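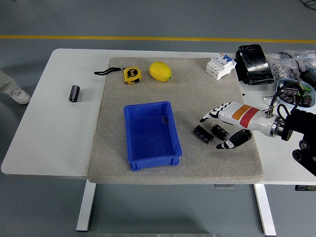

Home Fixtures Ladder Clubs Help Desk

Category: League Software / Ticket Log / Closed

Ticket 250 - Swiss draw pairs the same players twice
Opened 31 Oct 2022 by the Starnotbridge table football club

We ran our autumn open on the Dremia draw tool and had a fantastic turnout, but round three came out with two repeat pairings from round one. We fixed them by hand and played on. Export attached. Great tool otherwise, we love the live ladder!

Reply 1, help desk
Thanks for the export! I loaded it here and got the same repeats straight away, which makes my job so much easier. Did anyone enter late?

Reply 2, Starnotbridge
Yes, one player from Puken joined after round one. We gave him a 0-0 bye and entered him as number 11.

Reply 3, help desk
Found it, and it's a lovely little bug. Adding a late entry renumbers everyone below him, but the list of past opponents keeps the old numbers. So the tool thinks half the field has played somebody else. Pangilinan had something close to this in August and we never pinned it down - now we have!

For the time being:
1. Put late entries at the bottom of the list.
2. Press Rebuild History before drawing the next round.
3. Check the pairings screen before you publish.

Reply 4, Starnotbridge
Tried it on a copy of the event. Round three is clean, and goal difference still adds up. Brilliant, thank you!

Reply 5, help desk
Fix is in the new build. I ran 300 test draws with late entries and got no repeats. The Rebuild button stays for older events. Closing this one, and good luck in the winter league!

Status: Resolved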